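Home | Syllabus | Handouts | Readings
Dec 8, 2021, posted by your instructor at Lernlow
2 min read

Handout: Folding knits and slippery stuff

Okay, last time we did towels, and towels are easy (they want to be squares!). Tonight is sportswear, which fights back. Bring three or four pieces from your own laundry pile, the slipperier the better.
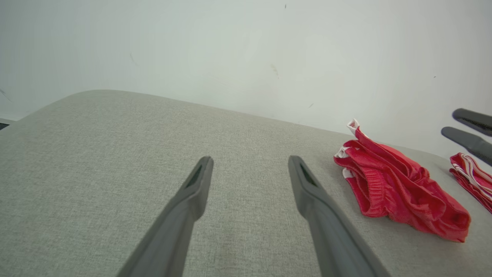 Elastic waistbands are what trip most people up. They pull the cloth into gathers, so you never get a straight edge to start from. Take red shorts bunched up on a gray padded seat, with the ruched band running right through the middle of the heap: I'd find that band first, pull it flat with both hands, and only then look for the legs. Fold side to side, then hem up to waist. If there's white piping, let it show along the fold and use it as your ruler.

For June we'll do fitted sheets. Read pages 155 to 160 in the Prindwood booklet before then, and please bring a pillowcase!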